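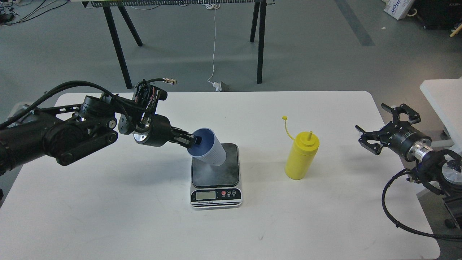 Exercise 4: Dispensing by weight with two arms

This exercise follows the single-arm pick and place work in Exercise 3. Teams of two write a routine in which the left arm handles a plastic cup and the right arm handles a squeeze bottle, with a kitchen scale supplying the feedback. The target is 87 g of water in the cup. Questions go to Kevin Restrepo or Griet Van Acker during lab hours in November.

Before you start

Complete the joint limit check for both arms and have a supervisor initial it. Copy the Exercise 3 folder and rename it with your team number. Fill the bottle at the sink, never at the table.

Set up the table

1. Put the scale slightly left of center, display toward the operator.
2. Stand the bottle to the right of the scale. Open the tethered cap and turn the tether away from the right gripper's approach path.
3. Drape the arm cables so they have slack through the full wrist rotation. Jog each wrist to both limits and watch for snagging.
4. Press the scale's power button and wait for a stable zero.

Teach the cup

5. Close the left gripper on the cup at low force. Thin plastic deforms before the gripper reports contact, so set the force limit first and the closing width second.
6. Teach three poses: cup on its side just above the platform, cup upright at the same height, and cup upright on the platform.
7. Run the three poses at 14 percent speed. The cup must not touch the platform until the third pose. If it does, raise the first two poses by 9 mm and run again.
8. Open the left gripper, retract, and tare the scale.

Teach the bottle

9. Approach with the right gripper open and the jaws level with the ridged section. Grip there only.
10. Lift, move over the cup, and tilt until the nozzle points into the opening.
11. Squeeze in short steps. After each step, release, wait for the reading to settle, and enter it in the log.

Common faults

Reading drifts while the left arm is still: the gripper is touching the cup. Retract farther.

Bottle rotates in the jaws during the tilt: the grip is too high or too low on the ridges. Reteach step 9.

Display goes blank partway through a run: the scale has timed out. Wake it, tare with an empty cup, and restart from step 9.

Hand in the log file, both pose files and a half page on the error you measured. Floor Visser collects them at the end of the session.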